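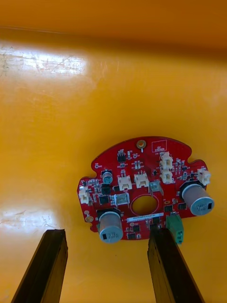 Kemeys wants to know why I am teaching an arm to pick up a circuit board when I have two hands and the board weighs less than a sandwich. Fair. Kemeys also asked this in March, about the conveyor, and the conveyor is now a shelf.

Workshop notebook, July, started 9:40 at night

The sorter is back on the big bench at Jastetton. Goal for the evening: boards and wiring out of the yellow tray, into the right bins, without me leaning in to help. I leaned in to help.

Boards first

The red board is a rude shape for a parallel gripper. Rounded outline, scalloped along the top, a big oval hole in the middle, and tall capacitors standing exactly where I would like to bring something down from above. The Vestosik planner loves the hole. It sees a nice clean edge and proposes putting a finger through it, every time, with great confidence. I have now masked off anything that is an inside edge. Crude, but it stopped asking.

Next candidate was the lower edge, by the green terminal block. Good stiff place to hold. Bad place to be a little high, since then you are gripping the block, and the block is not what I want to lift a board by. Dropped approach height by 3 mm and cut closing speed in half. Five tries: three lifts, one shove across the tray, one where the arm closed on air and carried the air carefully to the bin. It logged that as a success. Added a check on finger gap after closing, which I should have had from the start and which I believe is written on an earlier page in capital letters.

Glare is still a pain. Shiny tray, overhead lamp, and the segmenter calls the bright patches "object." Turned the lamp toward the wall and brought exposure down from 1,200 to 1,000. Fewer ghosts. Matte liner would fix it properly. I have been about to buy matte liner since winter.

Wires second

Different animal. A board has an outline you can argue with. A harness is wherever it feels like being, and the box the detector draws around it is mostly tray. Taking the center of that box as the grasp point is how you end up pinching plastic.

Current plan, for whoever picks this up at Lesik's end:

1. Find the sleeve where the red and black wires are bound together and grip there. It is the one spot that moves as a unit.

2. Keep the fingers away from the stripped ends. Copper strands bend if you look at them, and I don't want to be re-twisting tips at midnight.

3. Treat the yellow and green twisted pair as its own part, with a connector at each end. Yellow on yellow is my own fault. Key on the green and on the white connectors.

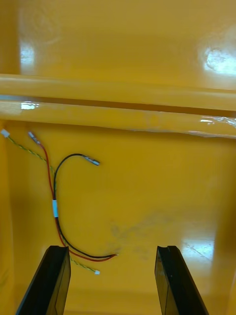 4. Lift slowly, stop partway, look again. If a second wire came along for the ride, set the lot down and start over.

5. No grasp within a finger's width of the ridge. The fingers need somewhere to go and the ridge has opinions.

Steps 1 and 2 are coded. Step 3 is half coded, with a comment that says "fix." Steps 4 and 5 are in my head, so please don't run the wire routine unattended.

Left for next time

Masked inside edges need to be a setting, not a line I typed into the main loop. Finger gap check needs a threshold for wires, as the board one calls every wire a miss. Bins want labels. Kemeys has offered to race the arm, by hand, and I have declined on its behalf until the liner arrives.

Powered down 11:55. Key is on the hook.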